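Gredura anti-vibration feet, set of four: six months under a front loader

The Gredura feet are molded rubber cups that go under the leveling legs of a washing machine. They are sold in one height and one hardness. I bought a set in September for a second-floor laundry closet with a plank subfloor, where the spin cycle could be heard in the room below and felt at the kitchen counter.

The box holds four cups, a strip of self-adhesive felt and a folded sheet of instructions in very small type. Each cup has a recess on top for the metal foot of the machine and a ribbed base with a shallow hollow in the center. The recess is wide enough for the feet on my machine with a little play all around. Measure yours before ordering. The package states a maximum foot diameter but says nothing about the hexagonal type, which sits in the cup but can turn.

Installation took 20 minutes with a second person tilting the machine. The sheet tells you to fit the cups first and level afterward, and this is the correct order. Rubber compresses unevenly when one corner carries more load, so any leveling done before the cups go in has to be repeated. I put a spirit level on the top panel front to back, then side to side, ran an empty rinse and spin, and checked again. The left rear corner had dropped slightly. I gave that leg half a turn, tightened the lock nut against the cabinet, and it has not moved since.

The lock nuts deserve more attention than the instructions give them. A loose nut lets the leg work its way up the thread during spin, and the symptoms are the same as those of a bad floor. If your machine walks, tighten the nuts before spending money on accessories.

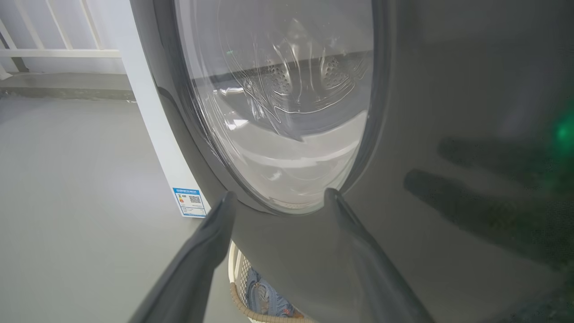 Senad Đorđević wrote in to disagree with the whole category. In his view rubber cups only move the problem: the floor gets less vibration, the cabinet gets more, and the drum bearings pay for it over the years. He would rather see a sheet of thick plywood screwed to the joists and the machine set directly on it.

He has a point on wood floors. A soft mount lets the cabinet swing through a larger arc at low spin speed, when the load is still finding its balance, and I could see this on mine. With bath towels the top panel rocks visibly for the first stretch of the spin, more than it did on bare feet. Once the drum is up to speed the rocking settles and the cabinet is steadier than before. I can't measure bearing wear and will not guess at it. The plywood is sound advice, and on a bouncy floor I would do that first and add the cups second.

Noise. I took readings with a phone app, which is good for comparison and not much else. In the laundry closet the difference was too small to separate from the variation between loads. In the room below, the low hum during final spin fell by roughly 6 decibels, and the rattle from the ceiling light fixture stopped. At the kitchen counter I no longer feel anything through the worktop. The pump and the inlet valve sound the same as ever, as they should.

Grip. On painted planks the ribbed base holds well as long as it is clean. Lint under the cups reduces the hold noticeably. After a few months the machine had crept 13 millimeters toward the door, and wiping the floor and the bases with a damp cloth cured it. On vinyl I would put something between rubber and floor, as dark rubber can stain it permanently. The felt strip in the box may be meant for this – the sheet does not say – but felt slides, and I left mine unused.

Height. The cups raise the machine enough to matter under a fixed counter. Check the clearance, and check that the drain hose still reaches without pulling at the clamp.

For comparison I also tried the Dridel one-piece mat, which goes under the whole machine. It is quicker to place and catches small drips. It did less for the hum downstairs, and it holds heat and damp under the cabinet. It also has to be trimmed with a knife in a narrow closet.

I am keeping the Gredura set. For concrete floors I would skip both products and spend the time on leveling. The cups show faint cracking at the rim of one recess, on the corner that carries the most weight, and I will look at it again when the machine next comes out for cleaning.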